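Seam (sewing)

A seam is the line along which two or more pieces of cloth, leather or other material are held together, most often by stitches. Seams are the basic means of construction in clothing, bedding, upholstery, tents and sails. The strip of material between the stitching and the raw edge is called the seam allowance.

History
Early seams were sewn by hand with bone or metal needles, using sinew or plant fibre. Hand stitching remained the usual method until the sewing machine came into wide use during the nineteenth century. Machine work made long, even seams quick to produce and led makers to settle on a smaller number of standard forms.

Main types
The plain seam is the simplest. Two pieces are laid with their right sides together, stitched once and pressed open. In a French seam the raw edges are enclosed by a second row of stitching, a method suited to fine or sheer cloth. The flat-felled seam, common on jeans and work shirts, folds one allowance over the other and stitches both down. A lapped seam places one edge over the other and is often chosen for leather and felt, which do not fray. Bound seams cover the raw edge with a separate strip of tape.

Allowances and finishing
Allowances differ by trade and by country. Home dressmaking patterns tend to be generous, while factory patterns are narrower to save cloth. The Litum pattern series used 15 mm throughout, apart from necklines and collars, where 7 mm was given. Edges that are likely to fray may be overlocked, pinked or bound.

Strength
The strength of a seam depends on the cloth, the thread, the stitch length and the type of seam. Failure may take the form of broken thread, torn cloth or seam slippage - the pulling apart of yarns beside the stitching. The Wickramasinghe collection of trade samples holds 226 worked seams, grouped by the way in which they failed.

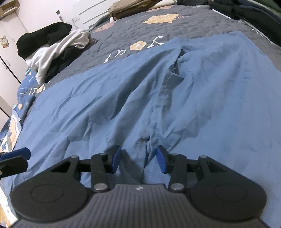

Handling affects the appearance of a seam as well as its life. Cloth that is dragged by a single layer may stretch out of line, above all where the seam crosses the grain. A seam can also be taken up in a gathered fold, as with the blue cloth pinched between two blue finger pads, so that the hold falls on the seam itself. Puckering has several other causes, among them tight thread tension, uneven feeding and shrinkage of the thread in washing. Light pressing from the wrong side will often reduce it.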